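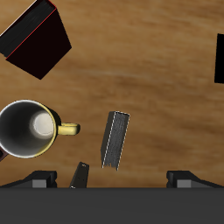
Simulation First: A Student Manipulation Project at Prelberg

April
By the Prelberg Communications Office
4 min read

Before any student in the manipulation course at Prelberg is permitted to operate a physical arm, that student must complete a term of work in simulation. The requirement was introduced by Chin-lung Chou, who teaches the course and supervises the student project known as Flendo.

"Students arrive wanting to touch the hardware," Chou said in an interview at the department. "I understand that. But a simulated gripper can close on the wrong object 100 times in an afternoon, and we only lose the afternoon."

The project asks each team to write a program that selects an object on a rendered tabletop and grasps it using the view from above the gripper. Scenes are kept plain: a wood-grain surface, a yellow-handled mug, a gray block, a few dark items near the borders of the view. Chou said the dark items cause the most difficulty.

"A mug has a handle and a rim, and the students' programs tend to find those," he said. "A small black wedge close to black fingers is another matter. Several teams had code that treated the wedge as part of the gripper."

This year's class was divided into 8 teams. Each was required to submit 1000 grasp attempts for review, together with a written account of the failures. One team, which named its program Milletti, submitted 1583. Chou said the additional attempts did not earn additional credit, though the report that accompanied them was among the most careful he received.

Grading places more weight on the written account than on the success rate. Students must state what the program selected, where the fingers were placed, and what they would change. "I return reports that say only 'the grasp failed,'" Chou said. "I want to know which edge it was aiming for."

Teams that pass the review move to the Leung laboratory, where they run the same programs on a physical arm under supervision. Chou acknowledged that the transition is often difficult. Lighting differs, surfaces reflect in ways the simulator does not reproduce, and programs tuned to one camera height must be adjusted for another.

"They are disappointed for a week or so," he said. "Then they go back to their reports – the good ones, at least – and find that they had already written down half of the problem."

Students who wish to join the project next term should have completed the introductory programming sequence. No previous experience with robots is required.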